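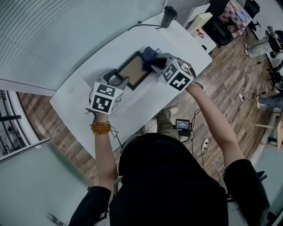
第二章 下单之前:设备清单与预算

我是Clémence Royer,这一章由我来写。第一章讲的是软件账号,装完了就可以放一边,真正花钱的事从现在开始。我给Starthorpe配第一套手持夹爪采集工位的时候踩过不少坑,所以下面写得有点啰嗦,你多担待!

2.1 先定任务,再定数量

1. 拿张纸,写下你打算采的动作。擦相框、叠布、收拾桌面,都行,写具体一点。我们第一批写的是“用布擦相框”,看着简单,可两只手都得占着,一只夹爪根本不够。

2. 在每个动作后面标“单手”或“双手”。只要有一个“双手”,夹爪就按一对来买。我当时想省钱先买一只,后来补货又等到了二月份,整个排期全乱了。

3. 再标上要用的物件。布、相框这类东西便宜,但是耗得快,别忘了单独列一行。

注意:夹爪和标记方块要一起报价。有的供应商把方块算作配件,报价单第一页看着很漂亮,翻到第二页就不是那么回事了。

2.2 算一笔账

我们一个工位的总价是3652欧元,含税,不含电脑。其中桌子和椅子600欧元,线材、插线板、转接头这些零碎加起来居然要824欧元(我第一次看到这个数也愣了一下,回头把单子核了两遍),剩下的是一对夹爪、标记方块和显示状态的小屏幕。

4. 把你的单子分成三栏:夹爪及附件、家具、线材。千万别把线材塞进“其他”,塞进去就再也找不着了。

5. 总价上再留15%的余量。Florian Riviere负责我们的采购,他嫌我留得多,我们俩为这个吵了一下午,最后还是按我的来。

6. 找两家报价。我们问的是Clakon和Wolero,Clakon交货快,Wolero肯把备用夹指写进合同。我选了Wolero,你要是赶时间,就反过来选。

注意:问清楚运费和关税谁出,让对方写在报价单上,口头答应的不算。

2.3 量场地

7. 桌子要选长的,桌面选浅色、平整的。桌面上少放东西,水杯能挪走就挪走。

8. 量一下桌边到插座的距离,绕着桌腿走线量,别拉直线量!我第一回就是拉的直线,线到手短了一大截,只好又下一单。

9. 想好小屏幕放哪儿。放地上省桌面,可是弯腰看很累,脚也容易碰到线。预算允许的话,加一个矮架子。

小心:线从桌边垂下去的时候,要给手臂留出活动的余量。绷得太紧,手往前一伸就会扯到接头。地上的线请用线槽收好,线槽也要进预算,我把它归在线材那一栏。

2.4 收货后先试一遍

10. 货到了先别急着签验收单。把夹爪接上,等指示灯亮,再往下走。灯的颜色代表什么,请看随机附的卡片,各批次不太一样。

11. 检查标记方块:图案有没有划痕,边角有没有翘,装上去晃不晃。晃的那种直接退,别自己拿胶粘。

12. 挑一个最麻烦的双手动作来试。我推荐布加相框:相框平放在桌上,布搭上去,左边的夹爪抵住框,右边的夹住布的一个褶。软的硬的一次都试到了,夹指合不拢、打滑之类的毛病很快就会冒出来。
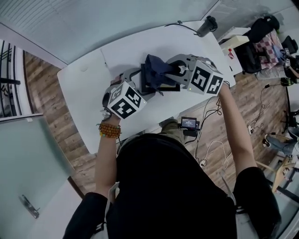 13. 换一个人再试一遍。我的手小,觉得握把正好,Maxence Besson一上手就嫌挤,最后我们加订了一副大号握把。这种钱早点花比较划算,单独补一副的运费真的让人心疼。

14. 把试用时发现的问题写进验收单,双方签字,扫描件和报价单放在同一个文件夹里。

注意:保修期从签字那天算起还是从发货那天算起,两家的写法不同。我吃过亏,白白少了几个星期。

2.5 第二个工位要不要一起买

很多人问我这个。我的建议是先等等,让第一个工位跑顺了再说,你的线材清单到时候肯定会改。Albane Masson那边一次订了两套,桌子倒是便宜了,可两张都买短了,换起来也是两份钱。如果供应商给的折扣实在诱人,就先谈好价格,把第二套的交货日期往后写。

接线顺序和开机步骤见第三章。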